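Subject: Re: [kneath-readers] Chapter 7 and the question of memory
Date: 21 July 2021

Hello all,

I am answering the message from last night, which I quote so that newer members can follow.

> I finished chapter 7 of the Trilamum book and I am not convinced. The
> author says that habit in living things cannot be explained by chemistry
> alone, but then he gives only the experiment with the pigeons, and there
> were 118 birds in it. Is this enough to throw away a whole theory of
> memory? Also, does anybody know if the second edition has changed this
> part? My copy is the old one and the index is terrible.

First the easy part. Yes, the second edition from Clela Press has changed it. The pigeons are still there, but they moved to the notes at the back, and the main text now speaks more about the moss trials at Linodov. In my copy the index is also better, although "inheritance" still sends you to "heredity" and "heredity" sends you back to "inheritance".

Now the harder part. I think the question is a fair one, but I read the chapter a little differently. The author does not ask us to throw away a theory. He asks why we stopped testing it. For me these are two separate requests, and I can agree with the second while I stay doubtful about the first. On page 989 of the collected papers (a very heavy book, I borrowed it from the university library and my shoulder regrets it) he writes that he would be happy to be wrong if somebody would only do the measurement properly.
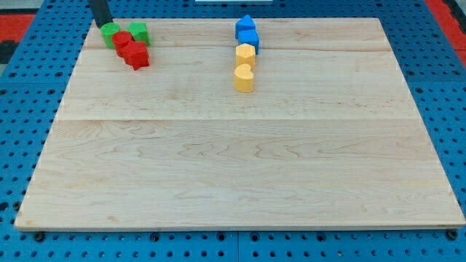
The Linodov trials are a better place to look, in my opinion. They had 1,313 samples, kept in two colours of light, and the people who recorded the growth did not know which tray had which history. This is already more careful than the pigeons. The result was small and it went in the direction the author hoped for — but a small result in the right direction is exactly where I become nervous. I would like to see it repeated by a laboratory which does not care about the answer.

I have a background in soil chemistry, not in philosophy, so please correct me if I use the words badly. When the author says "materialism" I am never sure if he means the method or the belief. In the laboratory I behave as if everything has a material cause, and at home I have no strong opinion. I do not feel a conflict there. The book seems to say that I should feel one, and this was the part of chapter 7 that annoyed me most, more than the birds.

One practical matter. In September we begin the next book, and two titles are still on the list: the short history of vitalism, and the essays on measurement. I prefer the essays, as I have already tried the history once and gave up in the middle. If you want to vote, please reply to the list and not to me alone — last time half of the votes came to my private address and I had to copy them by hand.

Does anyone have the original Linodov paper as a PDF? The link in the notes goes to an empty page.

Kind regards from a rainy Kneath,
the list moderator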